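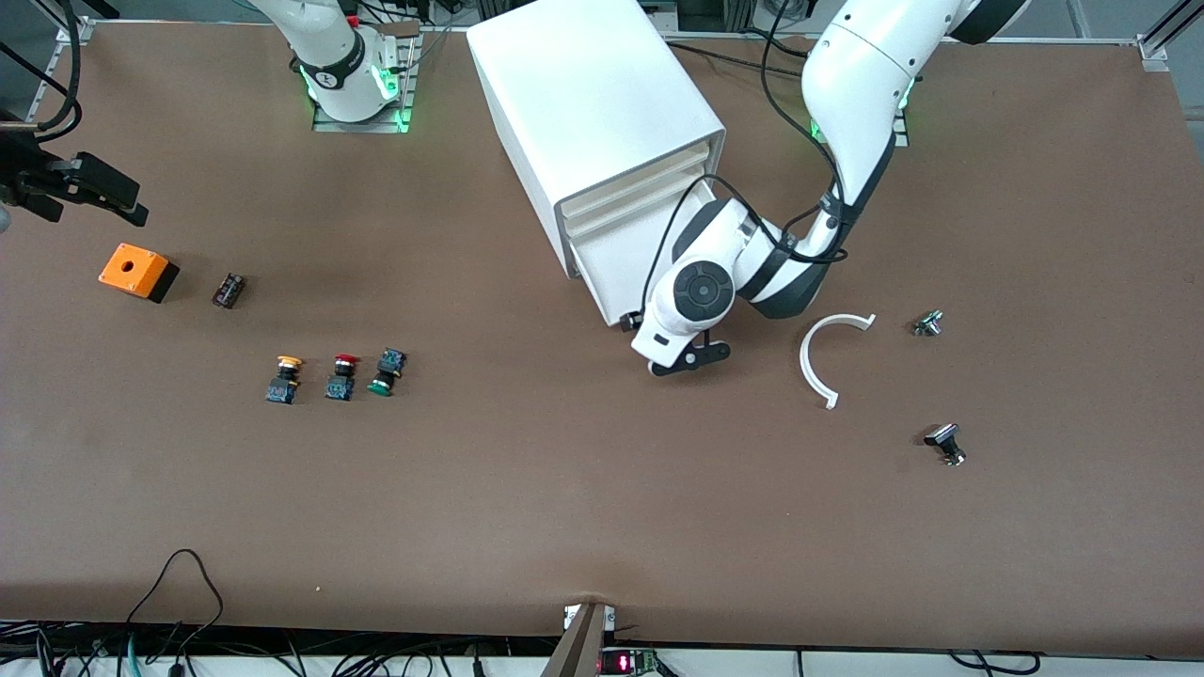

How to Teach Two Arms to Build a Button Box

If you have ever pressed a big red button, you probably didn't stop to wonder who put it together. You were busy pressing it. Fair enough.

But a push button is a small building project. In the shared workshop in Avdale, we have been trying to get a pair of robot arms to do that project for us. A person who has done it before needs a couple of minutes and half a cup of tea. The robot needs longer, and it doesn't drink tea, so you can't even blame that.

What's inside a button?

Most push buttons on machines come in two main bits. The top bit is the colored cap you push, sitting in a collar. The bottom bit is called the contact block. Inside it are little pieces of metal that touch each other, or stop touching, when the cap moves. When they touch, electricity can get through. When they don't, it can't.

The colors matter. Green often means "go" and red often means "stop." Yellow is usually for "hang on, something's a bit odd." If you mix them up, you get a machine that starts when everybody is yelling at it to stop.

Then there are the buttons' cousins. A selector switch has a knob or lever you turn instead of push, like the dial on a washing machine. You pick a position and it stays there until you change your mind.

All of these need somewhere to live. Our orange box has a round hole in its top. The button goes down through the hole, and the contact block joins on from underneath. Then you close up the box. Simple! (We said that in March, too.)

Why is it hard for a robot?

Try this. Put on a pair of oven mitts. Now pick up a marble with only your thumb and one finger and drop it into an egg cup. That is a robot's ordinary morning. One of our arms has a gripper with two fingers, and two fingers is not many. You have ten, if you count thumbs, and you have been practicing with them since you were a baby.

You also do lots of clever things without noticing. If a button is lying upside down, you flip it over. You don't hold a meeting about it. A robot has to work out which way up the button is, where it can be pinched, and how to turn it without sending it across the workshop and under the fridge. We have gone under that fridge a lot.

And then there's squeezing. Squeeze too little and the part falls. Squeeze too much and it pops out like a wet bar of soap. Styliani Kokkinos wrote our gripping program, and she gave it a squeeze setting from 0 to 100. She began at 100, because she is an optimist. She doesn't begin at 100 anymore.

Why not just line everything up?

Good question. Plenty of factory robots work that way. Every part arrives in the same spot, facing the same way, and the robot makes the same move all day long. It's very fast, and it goes very wrong if somebody nudges the table.

We want ours to cope with a mess, so we spread the parts around before each try. Savvas Triantafyllou is in charge of the spreading. He says it is the only job he has ever had where his bedroom counted as training.

Each try gets written in a notebook. So far there are 495 tries in it, and 200 of them ended with a button properly in a box. The other tries have notes beside them such as "dropped it," "missed it," and "put it in beautifully, wrong color."

Words to know

Gripper: the robot's hand.
Joint: a place where the arm bends or turns. You have these too.
Contact block: the part of the button that does the electrical work while the cap gets all the attention.
Enclosure: a fancy word for box.

Something to try at home

Write instructions for putting the lid on a jar, then have a friend follow them exactly, word by word, with no guessing. Use a plastic jar. Start with an empty one, and leave the jam for when your instructions get better.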